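The Table-Setting Shift 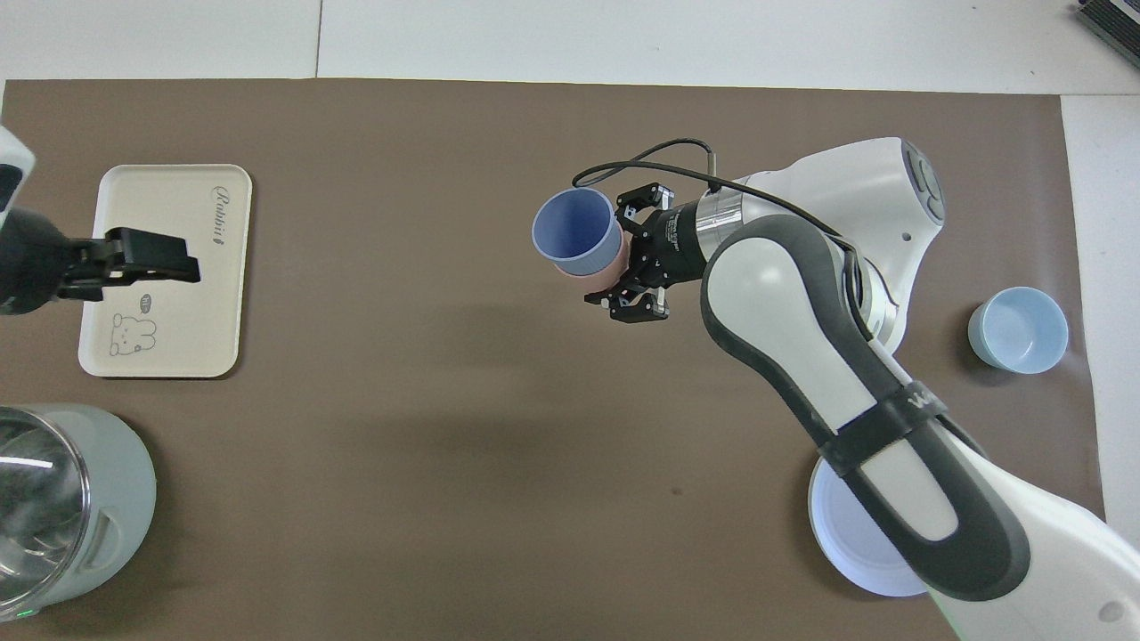
The blue cup and the pink one, in the right hand's keeping.

By November I had set that breakfast things tray so many times that I did it in my sleep, and my wife told me (kindly, over actual breakfast) that my hands moved on top of the blanket.

The job was at Corinow, up the hill from the old cannery in Zanalthorpe, and it paid better than the school bus and was a good deal quieter. You sat down, you took hold of the two small arms on your side of the table, and whatever you did with them the two big arms did with the real cups. They wanted 800 good runs from each of us before the new year, and a good run meant no bumping, no dropping, and no stopping halfway to scratch your nose, which is harder than it sounds.

I had raised four children and taught every one of them to set a table, so I came in pretty sure of myself. Well! My first cup went over the side and rolled all the way to the door. The young woman training me picked it up and said I was steering like a man parking a boat, and that I should slow down until it felt silly and then slow down some more.

So I did, and somewhere in the second week I started talking to the arms. I'd say, easy now, come in from the side, don't squeeze, and then I'd hear my own mother in it, because that was just the way she stood behind me at the sink in Bondton when I was small enough to need the step stool. She never took the dish out of my hands, even when she must have been dying to.

On the last afternoon, a little after four o'clock, they asked me to let go of the handles and sit back. The arms waited a moment. Then the right one went down for the cups, slowly, slower than any of the younger folks ever drove it, and just before it closed its fingers it made a tiny pause, a sort of a breath, that I knew perfectly well.

"Whose is that?" the young woman asked, looking at her screen. "Somebody always stops right there."

I told her it was my mother's, and then I had to go and find my coat.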